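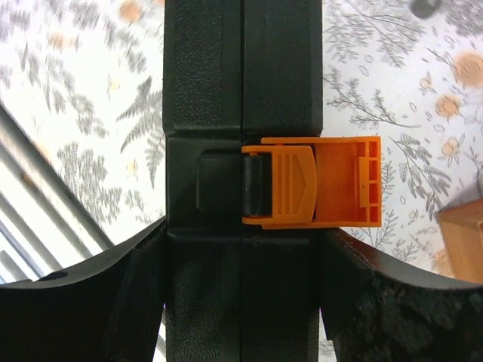
Cases, Boxes and Bins: What We Use in the Tool Room

May 2023

This page is for people who have asked how we store the loaned tools and meters. It covers the cases on the shelves now and a few notes on how they have held up. The first picture shows one of the black cases with an orange latch. We keep more of these than any other kind.

The room was set up in February, when we moved out of the old Teletex building. Before that, most of the tools were in cardboard cartons, and a good part of the first week went into throwing cartons away. There are 258 items on the loan list today. The small ones share a case and the large ones get their own.

Black case, orange latch

Black plastic with a fine pebbled finish. The latch fastens across the seam where the two halves meet. There is a raised tab on it with four ridges, and a shallow chevron next to your thumb. The color is easy to find on a dark shelf.

We store these standing up, like books. They take less room that way, and you can pull one out without lifting three others. Check that the latch is fully down before you pick a case up. If it isn't, the case will open in your hand and you will be looking for drill bits under the bench.

Labels

Paper labels do not stick well to a pebbled surface. We tried two kinds of tape and both had lifted at the corners within a month. What we use now is a tie-on tag through the handle, with the shelf number on one side and the contents on the other. Write in pencil. Marker rubs off on the case next to it.

Shelf numbers start with the bay. Case 544 is in bay five and case 615 is in bay six. If a tag is missing, leave the case on the return table and it will be tagged again before it goes back.

Foam

The cases for meters have cut foam inside. The cases for hand tools do not, and the tools go in canvas rolls. Foam from the Haberkorn order was cut to fit the older clamp meters, so the new ones are a tight squeeze. Put the leads in first, then the meter, face up. Please don't trim the foam yourself. It has been ordered again in the right size.

Other containers

The Drondum bins on the bottom shelf are for cable and extension cords only. They have no lids and they are heavy when full, so slide them out and don't carry them.

The Elar boxes are for screws, anchors and fuses. Dividers can be moved, but put them back the way the card in the lid shows.

Cleaning

Wipe the outside with a damp cloth and a little dish soap. Grit collects along the seam and behind the latch, and an old toothbrush gets it out. Leave the case open until the inside is dry. Do not use solvent on the latches.

Returns

Bring the case back with everything that is on the tag. If something broke, put it in the case anyway with a note. Broken latches go in the tray by the door, including the pieces, and we swap them when there are enough to order parts.

The return table is in room 808, to the left as you come in. Sign the sheet and leave the case there. You don't need to shelve it.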